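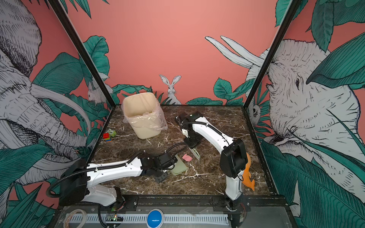
Local History > Maps and Reprints

Vokley Landing: Guides, Boats and Farms
Compiled by Sofia Torres
Second printing

Softcover, 82 pages, with a fold-out map in a pocket inside the back cover.

Vokley Landing was a stop for lake steamers before the road came through, and most of the families there made part of their living from summer visitors. The men guided and built boats. The women took in boarders and sold butter, eggs and bread to the camps on the far shore. This book gathers what is known about those families, farm by farm, starting at the government wharf and working north to the Vokden line.

Each entry gives the lot number, the names of the owners in order, and what became of the house and barns. Where a family had a boathouse, its place on the shore is marked on the map. The entry for the Hurance farm is the longest. It covers the sawmill, the icehouse and the upstairs room where the school met for two winters after the fire.

Shiyu Lü redrew the map from the township survey and a sketch kept by the Coetzee family. Thulani Coetzee read the chapter on the upper farms and supplied the names of several hired men who were missing from the first printing.

Changes in the second printing
The burial list for the hill cemetery has been corrected. The two Lu brothers, who were run together as one man in the first printing, now have separate entries. The index includes boat names.

Details
Pages: 82
Map: one sheet, black and white, scale in miles
Binding: sewn, softcover
Print run: 700
Index: yes
Weight: under a pound

Ordering
Copies are mailed flat in a stiff envelope. The map can be bought separately, rolled or folded, and a rolled map ships in its own tube. Orders for 16 or more copies go by parcel post and get the shop rate. Schools and libraries may ask to be invoiced.

Pickup is at the side door until 4 p.m. Orders placed in May may take longer, as the office is closed for part of the month.

Corrections and family papers for a later printing can be sent to Peiyu Tan at the same address. Please send copies and keep the originals.

See also: Steamers of the Lower Lake; Vokden Township Assessment Rolls, Part 2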